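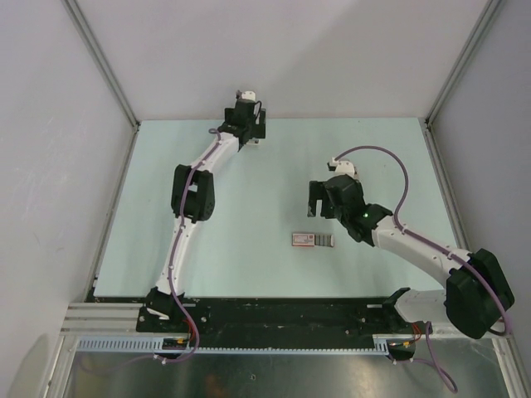

## Cell upkeep talk, Dernley user day, Sep 4, 2022

Slide 1. Say hi, keep short. Two arms, one enclosure, shared table. Talk is cables and wrists, NOT software.

- purple cable down each arm. White ties hold it to the links. Leave slack at the elbow!! We pulled them too tight in November, lost a connector at 1,617 cycles
- base openings: red wires come up right there by the cable. Check for rubbing before you power up
- wrist covers wrinkle, fine. Torn = swap
- scuffs on the front beam, ignore, cosmetic
- mention Jokurari checklist, handout at back of room

(pause, questions, 3 min max)

## Slide 2: reach check 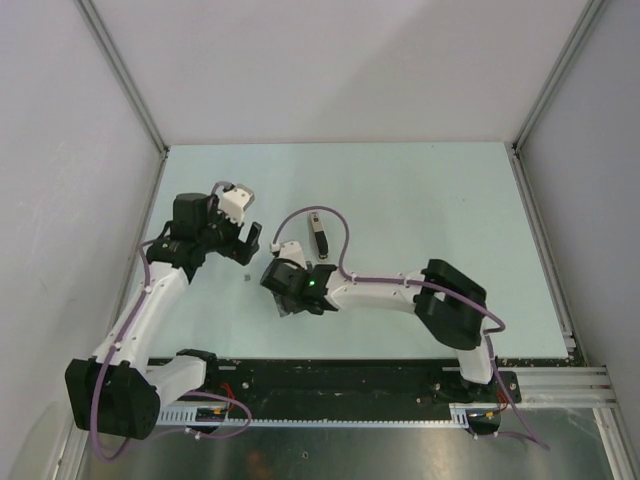 **Hala Twal**
Cell maintenance lead, Moussa site

- both wrists in over the table, slow speed. Watch the cable arc on the right arm, it stands up high behind the wrist. Anything inside that arc can get snagged, so look there frist
- then the loop under the left elbow. Should swing free the whole move
- small bits on the table: pick up before the run. Tiny grey piece left of the right gripper, point to it
- retie one clip at a time, jog the arm, then the next. Whole job is 30 min if you dont rush
- spare ties: Sodard drawer, keep more than 4 in there pls

Skip torque story if running late. End on the log sheet, who signs, where it lives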